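Kevside Kitchen, Before and After the Big Sort

Welcome, and thank you for stopping by the gallery! I have been promising my sister-in-law and half the street that I would put this page together ever since we finished, and here it is at last, on a rainy Saturday with a pot of tea beside me and the cat on the printer. It covers the two weeks in July when Evdokia Christodoulou and I emptied, scrubbed, painted and refilled the kitchen at the Kevside house, which had not had a proper going-over since my aunt moved in with her 56 jelly jars and her very firm opinions about where the colander lives.

I should say right away that neither of us is a professional. Evdokia ran a school kitchen for years and can stack a cupboard like nobody I have ever met, and I am the sort of person who likes to wipe things and then stand back and admire them. Between the two of us it worked out pretty well, though we did disagree about the spice drawer for most of an afternoon (she won, and I have to admit that I can find the cumin now).

The first thing we settled was color. My aunt had always kept the room yellow, a cheerful sort of yellow that had gone a bit tired over the stove, and we all felt it was time for something quieter. We went back and forth over the cards from Skaltano for days, holding them up at breakfast and again at supper, and I was very nearly talked into a green called Amundsen that looked wonderful at noon and like pond water by lamplight. In the end we both leaned toward the pale end of the range, the whites with a little gray in them, the kind that go bluish in one light and soft in another.
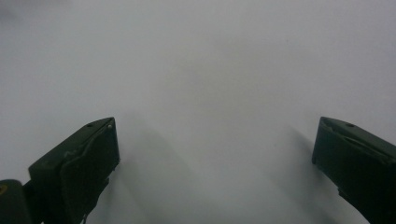
I do love a plain, pale surface, and I know that some people find them cold. My aunt certainly did when she first heard the plan! But when you have as many blue plates and copper pans and mismatched mugs as this family does, there is something restful about having a bit of calm between them. She came around once her plates were back up, and now she tells visitors that it was her idea, which I am perfectly happy to let her do.

The cupboards took the longest. We did them one at a time, top shelf first, with everything set out on old bedsheets in the dining room so that we could see what was there. There were 3 gravy boats. There was a fondue set still in its ribbon, and a cake tin holding nothing but birthday candles, and a whole bag of those little wooden ice cream spoons that I remember from when I was small. Evdokia would hold each thing up and my aunt would call out "keep" or "church sale" from her chair, and now and then she would say "oh, let me see that" and we would all stop for a story. I wouldn't have hurried that part for anything.

For the pantry we bought a roll of shelf liner from Skudine and cut it to fit with the good sewing scissors, and I have been forgiven for that, more or less. The flour and sugar went at waist height, the heavy pots down low, and the holiday platters up top where they can wait for November – wrapped in tea towels, with a note taped to the front so we remember which is which.

The church sale brought in 600 dollars all told, and our 2 boxes of kitchen things were gone before lunch. I am told the fondue set went to a young couple who were delighted with it.

If you are family and you spot something missing that you had your heart set on, please call me before you call my aunt. The jelly jars are all still here, and they will be full again by the end of the plum season, so do come by and take a couple home with you.

With love from the kitchen table,
Svenja Rieger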